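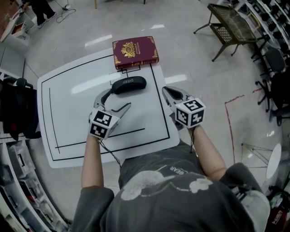
Section 3. Setting up the Vikell projector and threading your first reel

Threading a 16mm projector is one of those jobs that feels fiddly the first three or four times and then becomes rather soothing, so please give yourself a quiet half hour for it before you have an audience waiting. Choose somewhere clean and well lit to unpack. A plain white mat laid on the floor does very nicely for the small parts, and the black Vikell belts and rubber feet will stand out just as well. Keep your own reading glasses handy too, as the arrows on the film path are printed quite small.

You should already have checked the contents against the list in Section 2. If anything is missing, ring Mared Gape at the workshop before you go any further and she'll put it in the post.

3.1 Placing the projector

1. Stand the projector on a firm table or on the Trevor stand, with the lens facing the screen. Folding card tables wobble once the reels get going and are best avoided.

2. Measure from the front of the lens to the screen. With the standard lens, a distance of 435 cm will fill the Zeltby screen from side to side.

3. Screw in the four rubber feet. Leave the front two slightly loose for the moment, as you'll be using them to level the picture later on.

4. Check that there is a hand's width of free space behind the lamp house. The fan draws its air in from there, and curtains have a way of drifting towards it.

5. Plug in the mains lead, but leave the main knob turned to OFF.

Note: If you have the long lens instead (it has a silver ring around the barrel), you will need to move further back. The distances for both lenses are given in the table at the back of this guide.

3.2 Fitting the reels

1. Swing both reel arms out until you hear them click. The front arm is stiffer than the rear one on every machine we've handled, so don't be shy with it.

2. Put the full reel on the front arm and the empty reel on the rear arm. The film should come off the full reel in a clockwise direction, with the sprocket holes nearest to you.

3. Close the little catch on the end of each spindle. It's very easy to forget the rear one! Dilwyn Harries, who wrote the first version of this section, managed it during a matinee of a vampire picture and had the whole second reel off down the aisle.

4. Make sure the empty reel is at least as big as the full one. The arms will take reels of up to roughly 1,000 feet.

3.3 Threading the film

Before you start, turn the inching knob slowly by hand and watch the claw go in and out of the gate. Stop when it is fully drawn back.

1. Pull out a good arm's length of leader, and trim the end square with the cutter if it looks at all ragged.

2. Open the gate by pressing the green tab. Wipe the gate with the soft brush, top to bottom, and have a proper look for crumbs of old emulsion in the corners.

3. Pass the leader under the first sprocket, making sure the teeth sit in the holes, and close the clamp over it.

4. Form the upper loop. It should just reach the white line painted on the casing. This is the step that everybody hurries and it is the one most worth taking your time over, because a loop that is too small will give you a juddering picture and may tear the film.

5. Slide the film into the gate and close it. You should feel it settle.

6. Form the lower loop in the same way, using the lower white line.

7. Take the film round the sound drum. It wants to be snug here, with no slack at all.

8. Pass it over the last sprocket, then back to the empty reel, and tuck the end into the slot. Give the reel a couple of turns by hand.

9. Turn the inching knob through several full turns. Both loops should stay the same size. If either of them shrinks or grows, open the gate and go back to step 4.

CAUTION: Never use metal tools to push film into the gate. The pressure plate scratches easily, and every film you show afterwards will carry the same line down it.

CAUTION: The lamp house gets very hot. Let the fan run on after the show until it stops by itself, and keep the door shut until then.

3.4 First run

1. Turn the main knob to MOTOR and let a little leader run through. Listen for an even purr. A clatter usually means a lost loop – switch off and look at the gate.

2. Turn the knob on to LAMP.

3. Focus on something with a hard edge. The titles are ideal, though Elin Mostyn swears by the countdown numbers.

4. Level the picture with the front feet and tighten them.

5. Bring up the sound slowly. If voices are muffled, see 3.7, Adjusting the sound lens.

Old horror prints deserve a word of their own here. They tend to be dark, they have often been spliced by several different hands, and night scenes can fool you into thinking the lamp is failing when it is perfectly well. Run the first few minutes of a print you know before blaming the bulb. The Salarura lamp supplied with your projector is rated for 400 hours, and there's a space inside the lid for writing down when you changed it.

If you would like to practise without risking a good print, Branwen James keeps a box of scrap trailers at the workshop and will gladly send you a short length. Please mention which lens you have when you write.

3.5 Rewinding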